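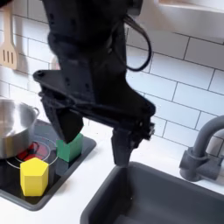 Ticket: Play kitchen, burner light stays on and faucet lever is loose

Status: Closed
Opened: 29 Jul 2019
Item: Grokham play kitchen, white counter, gray sink
Opened by: Tala Chidiac
Handled by: Lultell parts and repair desk

Problem as reported

Two faults on the same unit. The burner light is supposed to go out by itself after 60 seconds. Ours stays on until the battery door is opened. The faucet lever also turns further than it should and no longer clicks at either end.

The kitchen was put together in April and has been used most days since then. No water has been in the sink. I have the instruction sheet but not the box.

Reply 1, Lultell

Please do the following and write back with the result.

1. Take out all the batteries and leave the door open overnight.
2. Put in new ones. Do not mix old and new, and do not use rechargeables.
3. Press the burner switch once and time it.
4. Look under the counter behind the sink and tell us if the faucet nut is white or gray.

Reply 2, Tala Chidiac

Batteries out overnight, new Shek alkalines in this morning. Timed it twice. First try the light went out at 133 seconds. Second try it did not go out at all and I stopped waiting. The nut is white. I tightened it by hand and the lever is a little better but still no click.

Also checked the wires I can reach from the back. Nothing is pinched. The plug into the battery box was not all the way in, so I pushed it home — no change to the light.

Reply 3, Lultell

Thank you. The white nut is the early type and does not hold well. We will send the gray one with a new washer. The light sounds like the timer board. Before we send a board, please confirm which cooktop you have. The early one has a single knob on the counter edge and takes a different board. Please also tell us if the range hood is the kind with a light in it, as that runs off the same board.

Reply 4, Tala Chidiac 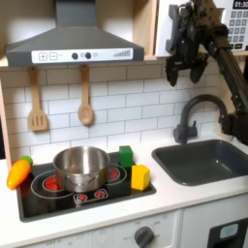
The cooktop is the later one as far as I can tell, and there is no knob on the counter edge. It has the small panel printed at the front center, with two red dials and white tick marks around each. The hood is the gray one with plus and minus on the control strip, and the spatula and spoon hang under it. I have never seen a light come on in the hood and there is no bulb cover that I can find, so I would say no light.

Reply 5, Lultell

That is the later cooktop with the plain hood. Board number 23 is the right one. It goes out today by Hudetti with the nut and washer. Allow up to 2000 presses of the switch before the batteries need changing, less if the kids like to keep it lit.

To fit the board: batteries out first, two screws on the cover under the cooktop, old board slides toward you. The plug only goes in one way. Do not force it.

Reply 6, Tala Chidiac

Parts came. The board took ten minutes. One of the cover screws was stripped and I used one of my own, same length. The light now goes out at 60 seconds, checked four times. New nut is on and the lever clicks at both ends again.

The pot handle has a slight wobble too, but that is a separate thing and I can live with it. You can close this.

Closed by Lultell. Old board does not need to be returned.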